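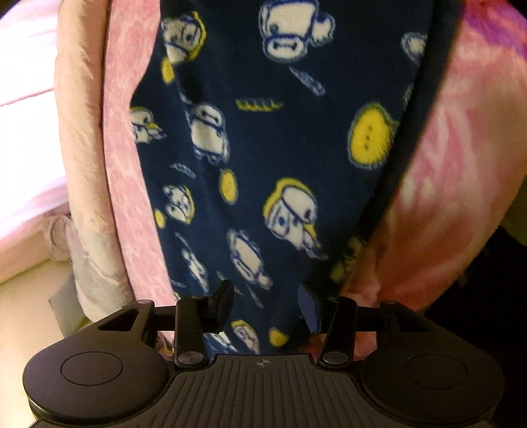 *Articulação com pino prateado entre peças pretas.*

# Como lubrificar articulações e pinos de ferramentas manuais

Alicates, tesouras de poda e grampos de aperto trabalham sobre um ou mais pinos. Quando o movimento fica duro ou começa a ranger, quase sempre basta limpar e pôr óleo novo. O serviço leva 30 minutos, contando o tempo de espera.

## Material

- Óleo mineral fino (uso o Pevia, frasco de 100 ml)
- Escova de dentes velha
- Pano de algodão que não solte fiapos
- Querosene ou desengraxante
- Chave de boca 10 ou 11, se o pino for parafusado

## Limpeza

1. Abra a ferramenta até o fim do curso e escove a junta dos dois lados.
2. Pingue querosene no pino e espere 10 minutos. Trabalhe longe de chamas e com a janela aberta.
3. Abra e feche várias vezes. A sujeira sai em forma de pasta escura.
4. Limpe com o pano e repita até ele sair claro.

Não mergulhe cabos de borracha no querosene. Se houver mola, retire-a antes e limpe à parte.

## Lubrificação

Aplique uma gota de óleo de cada lado do pino e movimente a ferramenta. Enxugue o excesso, que só junta poeira. Em peças de plástico, troque o óleo mineral por silicone em spray.

Nos grampos Lemero o pino é rebitado e não desmonta. Nas tesouras Swanepoel há uma porca: afrouxe um quarto de volta, pingue o óleo e reaperte até a folga lateral sumir.

## Se continuar dura

Procure ferrugem entre as faces. Uma lixa 400 dobrada resolve os casos leves. Pino torto precisa ser substituído.

## Frequência

Ferramenta de jardim: uma vez por mês na época de uso. De bancada: duas vezes por ano. Eu faço a revisão geral em agosto, antes das podas.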